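Boltilow Investor Education Project
Progress report to the Zurkon Fund, 3 November 2025
Prepared by Meenakshi Negi

The guide to dividend reinvestment is finished, apart from the chapter on taxes, which has been finished twice already. Hazem Younis is on his third draft and has asked us to stop calling it the short chapter.

We have 2712 readers signed up, against 1323 in February. The jump followed our piece on why a high yield can be bad news. An earlier piece on why a modest yield can be good news drew 173 readers, and we have drawn our own conclusions about headlines.

The reinvestment calculator works for whole shares. Fractional shares still round in the customer's favor, a feature popular with testers and with no one in accounting. Tarun Bansal expects a fix before the next release.

Spending is on plan except for market data, where Ustier raised its fee by $200 a month. Paloma Whitlock is asking for the old rate, politely so far.

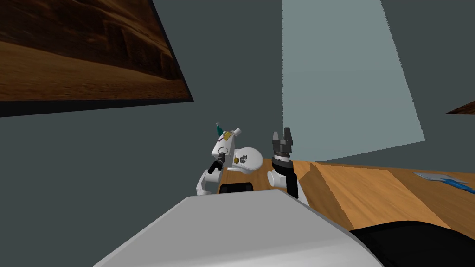
Simulated interior with desert picture and robot arms.

Next period: the tax chapter, the rounding fix, and a decision on whether to cover preferred shares.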